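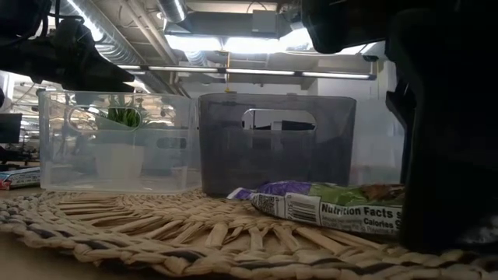
A snack bar and two bins on the sorting table of the Standstead Student Robotics Club.

How Does a Robot Learn to Put Things Away?

A page for young readers from the Standstead Student Robotics Club

Picking up a snack bar is easy for most people. You look at it, reach out, close your fingers and lift. You do not have to think about each step. A robot must be given every one of those steps, either by a person who writes instructions or by a person who shows it what to do many times.

The students of the Standstead club are working on this task during the present school year. Their project is named Leltix. Its goal is to have a robot arm pick up small packages from a table and place each one in the correct bin. The club has 16 members, and its adviser is Seraina Kofler, who teaches science in the upper grades.

What is a gripper?

A gripper is the part of a robot that does the work of a hand. The black gripper on the right side of the photograph has a finger section that reaches down toward the table. Many grippers have only 2 fingers, and that is enough for a large number of jobs. The rest of the arm moves the gripper to the place where it is needed.

Why is a snack bar hard to pick up?

A wooden block keeps its shape when it is squeezed. A wrapper does not. It crinkles, it slides, and it may shine under bright lights, so that a camera has trouble finding its edges. If the gripper closes too hard, the food inside is crushed. If it closes too gently, the package slips away.

The surface matters too. The club uses a round-patterned woven mat with a braided rim. Its bumps give the robot a harder test than a smooth tabletop would. So-yul Yang, a member in her second year, proposed the mat after the arm had become good at working on a bare table.

Why is one bin clear and the other dark?

Clear plastic is difficult for a robot to see. Light passes through it, and a camera may notice the plant behind the bin before it notices the bin itself. Dark gray plastic that lets some light through is a different kind of puzzle. By practicing with both, the students find out which mistakes come from the bin and which come from the package.

How does the robot practice?

One student guides the arm through the motion while the computer records each movement. Another student writes the result in the club notebook. One full set of practice is 90 tries. By August, when the project began its summer session, the members had agreed on three words for the notebook: "placed," "dropped" and "missed." A dropped package is recorded in the same careful way as a placed one — the computer can learn from both.

When may visitors see the project?

The club will present Leltix to families on April 11, 2019, in the school library. Uliana Chornovol and Nam-gil Bang will explain the arm and answer questions from younger students. Visitors are asked to stand behind the yellow line while the arm is moving.

Words to know

Gripper: the part of a robot that holds objects.
Transparent: clear enough to see through.
Try: one attempt at a task, from start to finish.

Try it at home

Put on a pair of thick mittens and place a wrapped snack in a bowl, using only your thumb and one finger. Then do it again with one eye closed. Write down each result, using the club's three words.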